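Who Clears the Counter? Automation and Kitchen Staff at Guder
Final report, Work and Technology seminar
Brayden MacDonald
20 Aug 2018

1. Why I picked this workplace

Guder runs the staff canteen in an office building and a smaller coffee kitchen two floors up. In February the company announced that it was planning for a robot arm in the coffee kitchen, to handle what the plan calls "light counter tasks." That means picking up bottles and cups, putting them away, and keeping the area near the appliances clear. The supplier is Stetov, and the project goes by the name Ania.

I wanted to know what the plan changes for the people who do this work now. Most of what I had read on the subject was written by people selling something, and after this project I trust that material less than I did before.

2. What I did

I interviewed 13 kitchen workers and their shift lead, Svend Kirkegaard. I also read the planning documents Guder let me see and spent four shifts in the coffee kitchen, mostly washing cups. Stetov gave me simulation stills but turned down my request to talk to an engineer. No robot had been installed by the time I finished.

3. What the workers said

The plan says the arm will "free staff for guest-facing work." None of the workers I talked to had been told what that work would be. The coffee kitchen has no serving counter and people help themselves. Two workers guessed they would be moved down to the canteen, where the shifts start earlier. One had already asked about it and got no answer.

Kirkegaard was more patient with the idea than his crew. He has bad wrists and would be glad to hand over the lifting. But he pointed out that a bottle is never the hard part of the job. The hard part is the milk spill behind the machine, or the lunch box somebody left open, or deciding if a half-full bottle is trash or if its owner is coming back for it. His worry is that the easy tasks go to the arm and the crew keeps the rest with fewer hours to do it in.

4. The numbers in the plan

The plan gives 2000 items cleared per week as the current load. I could not find out who counted them. Kirkegaard did not know of any count, and the figure does not match a slow week like the ones I worked. A second table uses 2998 for the same load with no note on the difference. The savings estimate is built on the higher figure. If the lower one is right, the arm takes a lot longer to pay for itself, and I would expect pressure to make up the gap by cutting hours.

5. The simulation

Stetov's case rests mostly on simulated trials. I can't judge the software, but I can compare the setting with the room I worked in. 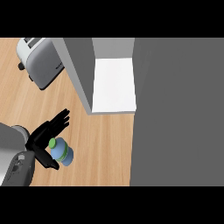
Figure 1. Simulated bottle task: the open robotic hand at a small plastic water bottle, with a toaster at upper left.

The wood surface around the bottle is bare. During my shifts the counter had wet rags, sugar packets, a tray of spoons and usually someone's elbow on it. When I showed Figure 1 to the crew, the first question was where the people stand. It is a fair question, and the plan gives it one sentence: staff will "keep appropriate distance." In a room that narrow, keeping your distance from an arm means leaving.

6. Limits and what I would ask for

My sample is small and everyone in it knew I was sympathetic. A real trial might go better than I expect. Norðdahl, the consulting firm that reviewed the plan, recommended a trial period with workers present, and I agree with that part of their review. I would add that the item count should be redone by the crew, and that any change in hours should be put in writing before the arm is bolted down. Guder has my draft and has not replied.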